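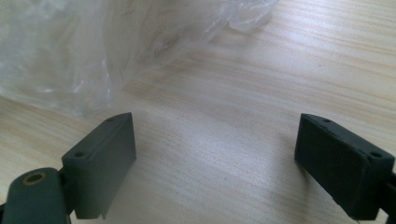 Part 2: Unpacking and getting the tabletop ready

Right, you've got the box indoors and your back has forgiven you. I've put together four of these Paju tables now (one for me, one for Evelien Vanhove downstairs, two for the shop) and this is the order I'd do it in again.

1. Lay a blanket or an old duvet on the floor before you open anything. Mine was folded double and that was plenty.

2. Slit the tape along the long side of the box. Keep the blade shallow! The top sits right under the cardboard, and I put a lovely long scratch in my first one.

3. Slide the top out flat, with a second person on the far end if you can borrow one. Rest it on the blanket, good side up for now.

4. Peel off the clear plastic and bunch it up somewhere you can see it. Don't bin it until the legs are on. The little bag of bolts likes to cling to the inside, and I once went through a whole bin bag on the pavement looking for it.

Caution: keep the plastic away from small children and pets. My cat thinks it's a tent.

5. Look the wood over in daylight, with the light coming from the side. Small changes in colour and the odd knot are fine. A crack that catches your fingernail isn't, so stop there and ring the shop.

6. Wipe off the dust with a dry cloth. If you feel any rough spots, go over them lightly with 400 grit paper, always along the grain, then wipe again.

Note: the leaflet says you can skip the sanding. I never do. It takes ten minutes and you'll notice it every time you lean your arms on the table.

7. Put on the first coat of oil with a lint-free rag. I use the Sondisau clear one, but any oil meant for tabletops will do. Go thin, thinner than feels right, and work from one end to the other so you don't leave a sticky line in the middle.

8. Wait ten minutes and rub off whatever is still sitting on the surface. Leave it overnight and do a second coat the same way.

Caution: spread oily rags out flat outside to dry before you throw them away. Screwed up in a heap they can heat up and catch fire, so please don't leave them in the kitchen bin.

9. Once the second coat is dry to the touch, turn the top over on to the blanket, good side down. Lift it and turn it, don't drag it.

Have the legs, the bolts and the hex key within reach, then carry on to Part 3.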